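Thin hangers and the flowered top
Posted in February, filed under Closet, Laundry

I got rid of the dresser last month, so nearly everything I wear now goes on a rack. It's a small wooden one with a round bar and a shallow tray at the bottom. I paid 400 for it secondhand and carried it home from Volside in two trips, the tray first.

Living off a rack means I hang a lot more than I used to. T-shirts, light tops, things I would have folded without thinking. The white top with the big red flowers was the first one to give me trouble. The fabric is soft and slides around, and on my old wide hangers it ended up on the floor of the closet by morning.

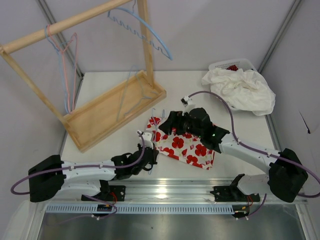
So I lay it flat on the table before I do anything else. I smooth out the front, put the hanger in from the bottom hem, and bring the hook up through the neck. Going in through the neck is quicker, but it stretches the opening, and I've already ruined one shirt that way. Thin hangers are easier for this. I bought a pack of 8 from Prukach and have 6 left — two snapped at the hook.

The rest of the basket goes faster. I pull out whatever is on top, shake it once and decide whether it gets a hanger or gets folded. Plain things can share the rack with the flowered one as long as I don't crowd the bar. If it's too full the sleeves crease against each other and I end up ironing, and I don't like ironing. Socks never leave the basket. 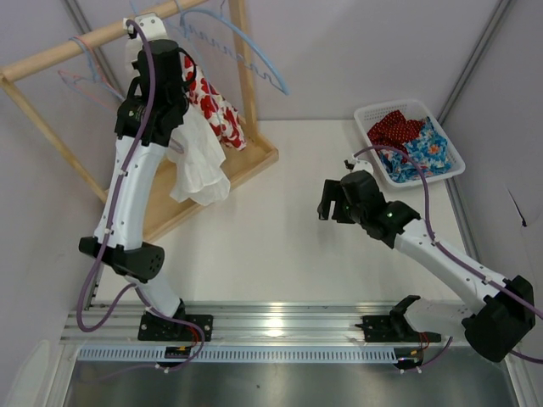
Noemí Bermúdez wrote in the comments: I gave up on bottom-first and just undo the top button, if there is one. For slippery fabric I wrap a rubber band around each end of the hanger. Doesn't look great but nothing has fallen since summer.

I'll try the rubber bands. The flowered top has no buttons, so the hem it is for now.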